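Osska Picking Cell - Set-up and Service Guide
Section 4: Recovery after a cable snag stop

4.1 When this section applies
Use this procedure when the controller shows fault code 1781 (unexpected load at wrist) and the arm has stopped over the bin. In most reported cases the cable bundle has pulled tight across the wrist joint during a deep pick.

CAUTION: Do not clear the fault from the pendant before the bundle has been checked. The arm may resume its last move at full speed.

4.2 Procedure
1. Press the emergency stop and wait for the brakes to engage.
2. Lock the cell and hang the service tag on the switch.
3. Follow the bundle by eye from the arm to the wrist. Look for flattened cable, split jacket or a tie that has slipped.
4. Check the thin wires near the tool. Replace any wire with bare conductor showing - tape is not an accepted repair.
5. Confirm that the bin clamp is tight. A bin that shifts under load can raise the same fault. 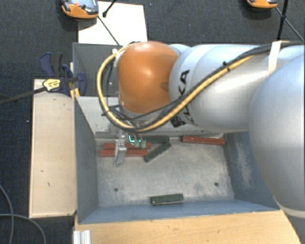 6. Reset the speed limit to 59 mm/s and release the emergency stop.
7. Jog the wrist through its full range with the gripper raised 200 mm above the bin floor. Stop at once if the bundle drags.
8. Clear code 1781 and run one pick cycle at the reduced speed.

NOTE: If the fault returns within the first cycle, leave the cell locked and contact Costeo service.

4.3 Record
Enter the stop in the cell log with the name of the person who released the lock.

Procedure revised February 4, 2025. Approved: Nuanchan Wannasri. Checked: Gion Eberhard.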